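Can a machine put my jewelry away yet? (a short thread, 1/6)
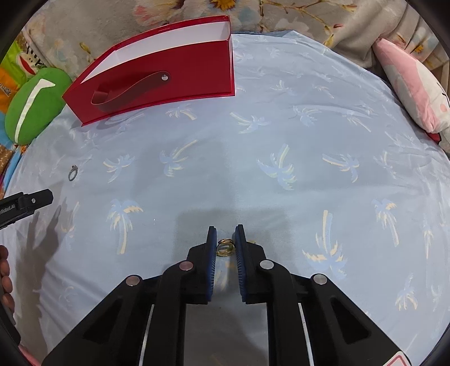

Travia Henach
@traviahenach · home tech writer, slow folder of laundry
February 2, 2026

2/6 People ask me all the time when they can hand over the chores, and I always say floors, sure, floors are pretty well handled. Then I think of two little rings on a palm-tree bedsheet and a red box to put them in – and I get a lot more careful.

3/6 Look at the gold one, all those loops! On a soft sheet with wrinkles in it, that's a hard thing to pick up if you can't feel the fabric bunching.

4/6 The silver one has a tiny raised setting, so now you care where you squeeze, too.

5/6 My own guess is that dishes come first, then towels, and small shiny things on beds a good while after that. I'd love to be wrong, I really would.

6/6 So tell me, what chore would you give up first? I read every reply, even if it takes me till Thursday.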